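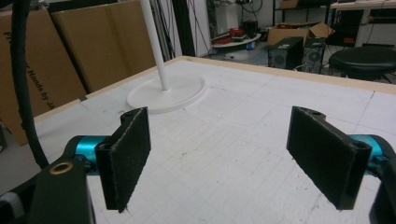 Drirnham Community Meals
Progress report to the Votimen Fund
14 March 2019

Period covered: second half of the grant

1. Summary

The lunch club has run every week of the period except one, when the boiler at the hall failed and the building was closed. Home deliveries went out that week as normal. We now have 50 people on the regular list. The waiting list we mentioned in our last report has been cleared.

Spending is within budget apart from gas and transport, which are covered in section 4.

2. Lunch club

Most people still come by word of mouth or through the surgery. The leaflets did less than we hoped. We had 400 printed and a good part of them are still in the office, so we will not order more.

The menu was changed after the autumn feedback forms. Soup is now offered every session and there are two main dishes, one of them without meat. Several people asked for smaller portions and the kitchen now serves a half plate on request. Food waste has gone down, though we have only weighed it since the new year and would not want to claim too much.

The dietary record cards are working well. New members fill one in on their first visit and the kitchen keeps a copy by the serving hatch.

3. Deliveries

Deliveries to the Drandenberg estate started later than planned. The first driver withdrew before the start date and the replacement had to wait for her background check. The round now covers 7 households. Two more have asked to join and will be added once we have a second set of insulated bags.

Sanaa El Sherbiny has taken over the delivery rota. She has also been speaking to families on the estate about Ramadan, when some will want a meal in the evening and others will want to pause altogether. We expect to run one later round a week for that month. The cost can be met from the existing transport line if the mileage stays as it is.

4. Money

Gas is over budget by £200. The hall passed on a price rise that we did not know about when we applied. We have asked for notice of any further change in writing.

Transport is slightly over for the period but should come back into line, as the first months included the van repair.

We would like to move the unspent printing money to gas and ask for your agreement to this.

5. Next steps

Food hygiene refresher for the three newest kitchen helpers.
Second set of delivery bags.
New hire agreement with the hall, to be signed before June.
Members' survey, using the same questions as last time so the answers can be compared.

The receipts and attendance sheets are attached separately.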